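## 6. Parcel opening station: set-up and shift use

This section applies to two-arm stations at the Ostotstead returns floor running Priltska control software. It replaces the hand-opening procedure for cartons up to the size marked on the station card. Hand opening continues at the side benches for anything larger.

### 6.1 Before the first parcel

1. Clear the tabletop of knives, tape guns and paperwork.
2. Log in at the station panel with your own code. Shared codes were withdrawn in January.
3. Select **Carton, strapped** or **Carton, taped**.
4. Place the parcel with its long edge running left to right, then step back behind the floor line.
5. Press **Ready**. The arms move to the hover position above the lid and wait. 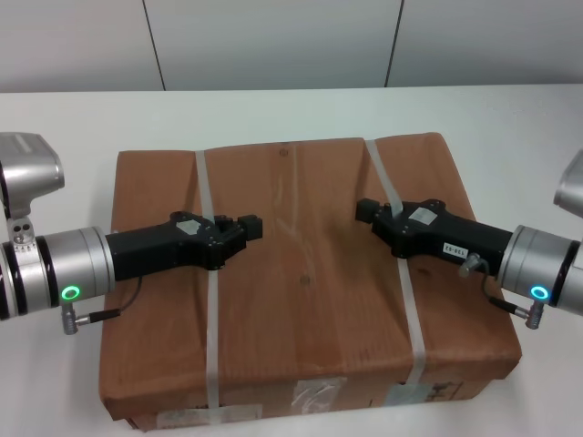
Parcel placement is now the operator's main manual task, and most stoppages on the trial shifts came from parcels set down at an angle. Check the parcel before you confirm the hover position. On a strapped parcel the straps should run front to back, one towards each end of the lid, with a gripper passing over each and the fingertips facing each other across the middle. Old labels and tape patches left on the front face do not need to be removed. If either gripper sits beyond the end of the parcel, press **Withdraw**, wait for both arms to stop, and square the parcel up by hand.

> **CAUTION:** Do not reach between the grippers while they are hovering. The arms are powered and may move without a further prompt.

### 6.2 Confirming and monitoring

1. Press **Confirm** once. A second press is logged as a query and holds the station.
2. Watch the wrist view on the panel. It is tilted in normal use and does not need correcting.
3. If the program reports **Strap not found**, compare the wrist view with the parcel itself before retrying.
4. Retry once only. After a second report, withdraw the arms and send the parcel to a side bench.

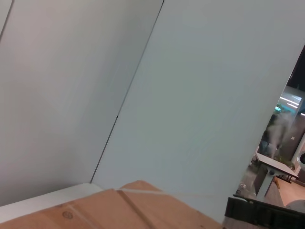

Parcels sent to a side bench are entered under code 984. Use this code even if the parcel was opened by hand in a few seconds. Bakari Nyamweya reviews these entries with the Ernavton service technician, and a missing entry means the same fault will come back on the next shift.

**Note:** A code 984 entry is not counted against the operator. Individual opening rates were removed from the shift report when the station was commissioned - only the station total is kept.

### 6.3 Changes to operator duties

- One operator looks after one station. Do not cover two stations during breaks; withdraw the arms and log out instead.
- Cutting knives are issued at the side benches only, and are signed back in there.
- Operators rotate between station and side bench at the mid-shift break. Mercy Barasa holds the roster.
- Inspection and grading of returned goods stays with the operator. The station does not grade.
- Operators who have not completed the half-day course may load parcels but may not press **Confirm**.

### 6.4 Strap check

Carry out this check after any strap fault, and whenever the station counter reaches a multiple of 3,000.

1. Load the next strapped parcel and bring the arms to hover.
2. Open the wrist view and find the strap nearest the gripper.
3. Follow it from the far edge to the point where it drops past the gripper. Clear straps can be hard to pick out where the surface below shows through.
4. If you cannot follow the whole strap, adjust **Contrast** one step at a time.
5. Save the view to the station log.

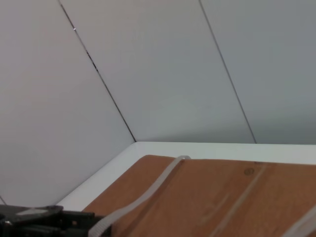
*Figure 6-3. Wrist view with translucent strap beside the gripper.*

If **Contrast** is already at its upper limit, leave the station at hover and call Sewwandi Roy on extension 800. Do not change the grip force setting to make up for a poor view. It is locked at shift level and any override is recorded.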